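# Open Boxes, Shallow Plates, and the Loose Block

Storage for small play pieces is usually sold by volume. Volume is a poor guide. A deep tub holds a whole set, but the piece a child wants is under the others, and the normal way to reach it is to turn the tub over. Most of the tidying in a playroom follows from that one movement.

The open wooden box is the older answer. It has low walls and no lid, and it is wide enough that the contents lie close to a single layer. The Plumlow box, made in Siltau since the workshop moved there, is a plain version: walls 42 mm high, a long side of 386 mm, an empty weight of 951 g. The weight matters more than the dimensions suggest. A light box slides when a hand goes into it, and after a while it ends up on the floor. Plumlow leaves the base thick and rounds only the top edge, so the box sits still and the fingers don't catch.

Wall height is the figure to check first. Walls much lower than this let round pieces climb out when the box is carried. Higher walls throw a shadow over the contents, and the search goes back to being done by touch. Anyone with a ruler and a chunky block can test it at home: with the block lying flat against the inside wall, the top of it should be easy to pinch from above.

## A second container

A box alone handles storage. Sorting needs another place to put things, and here a plate works better than a second box. It has almost no wall, so a piece can be set down from any direction. Wamitz sells its sorting plates singly, in pale glazes, and buyers tend to use them for whatever is in play at the moment: the pieces taken out of the box but not yet built into anything. At the end of the session the plate is tipped back over the box, which takes a few seconds.

Color is worth some thought. Pale blue, white and bare wood all separate well from saturated yellow, orange and green. Patterned plates do badly, particularly with small pieces, which disappear against the print.

## The surface underneath

Antwi, which supplies table covers to nurseries, recommends a dark, matte top for work with bright pieces. Our own trial in March supported this. On a glossy white table the pale pieces were left behind at clearing-up time. On black, the ones missed were the black ones: a cap, a wheel, a marker. Households with many dark parts should choose a mid-gray and accept a small loss of contrast everywhere else.

Paper on the table is a separate problem. A loose sheet hides flat pieces, and it drags others with it when it is picked up. Clear the sheet first, lifting it straight up, then the sticks and other long items, then the blocks. Long items go along the side of the box. Laid across the top, they act as a partial lid and roll off.

Replacement boxes from Plumlow carry a six-week wait at present. Plates from Wamitz ship from stock.

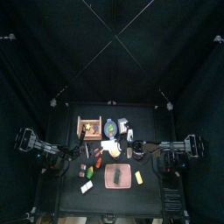
*Last changed: 20th April*

Wooden box at the back left with a yellow star-shaped block among its pieces, light-blue plate to its right, white sheet at the center of a black top.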